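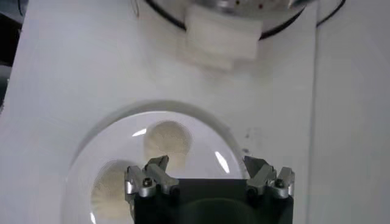 Steamed Buns in a Countertop Steamer, Start to Finish

I make a batch of plain buns nearly every week, and I get more questions about the steaming than about the dough. So I'm skipping the kneading this time (your favorite soft white dough will do fine) and starting from the moment you have little shaped buns waiting to be cooked. If you've only ever used bamboo over a wok, an electric steamer is so easy you'll feel like you're cheating!

What you need

An electric steamer with a metal basket and a lid
Shaped buns, fully rested
A plate big enough that they don't touch
A brush and a little oil
A clean kitchen towel

Step 1: Let them rest

Cover the shaped buns with the towel and leave them for 20 minutes. My kitchen in March is chilly, so I put them near the oven and give them 28. You want them to feel light when you lift one, and a gentle poke should fill back in slowly. If it springs right back, wait a bit more.

Step 2: Set up before you touch the dough

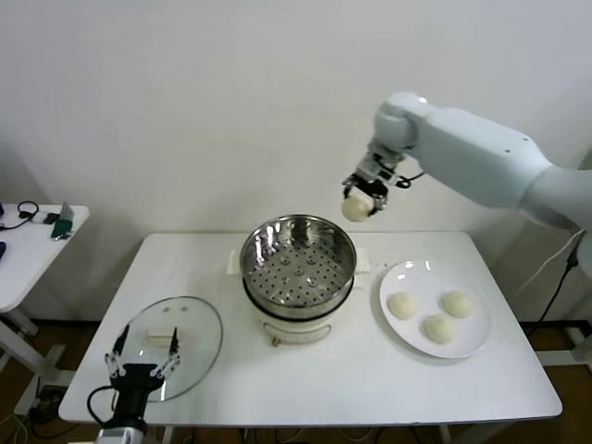 I do all my clearing first, because soft dough hates waiting around in your hand. Plug in the steamer, fill the base to the line and brush the basket with the thinnest film of oil. I like the lid lying flat on the left and the plate of buns on the right, with the steamer in the middle, so I'm never reaching across anything. My aunt Fidelina Mamani lines hers with cabbage leaves, and that works great too. Just leave plenty of the little holes open or the steam can't get up.

Step 3: Load the basket

Pick each bun up from underneath with dry fingers and lower it straight down. Don't drag it once it's landed - the bottom will wrinkle. Leave a finger's width between them and the same again at the wall. Buns swell a lot more than you'd think, and if they kiss in there they'll tear when you pull them apart. Got extras? Do a second batch. I've tried squeezing them in and was sorry both times.

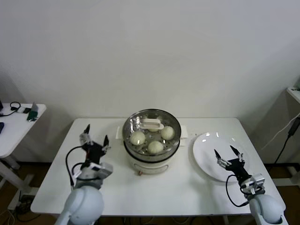
Four buns in, with room to grow.

Step 4: Lid on, hands off

Put the lid on and switch on the steamer. Once you can see steam coming up properly, give small buns 12 minutes and bigger ones 15. No peeking! When the time's up, switch off and wait 2 minutes before you open it, then lift the lid away from you and keep it tipped so the drips don't land on the tops. Wet spots on a bun turn gummy fast.

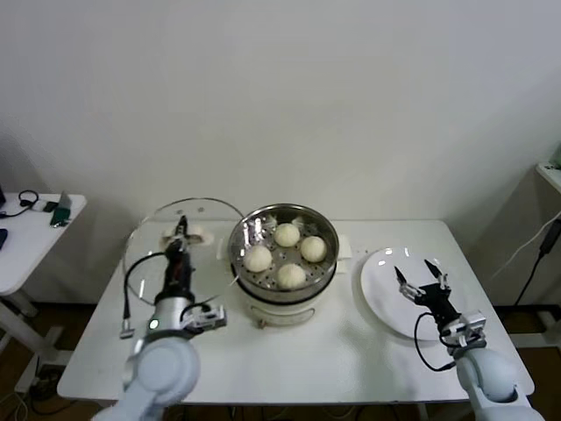 Leidy Agudelo wrote in to say she wraps the lid in a thin cotton towel, knotted on top well away from the base, and hasn't had a soggy bun since. I tried it on Thursday and she's right, the tops came out nice and dry. Keep the corners tied up tight if you do this.

Leftovers go in the fridge once they've cooled, and five minutes in the steamer brings them back.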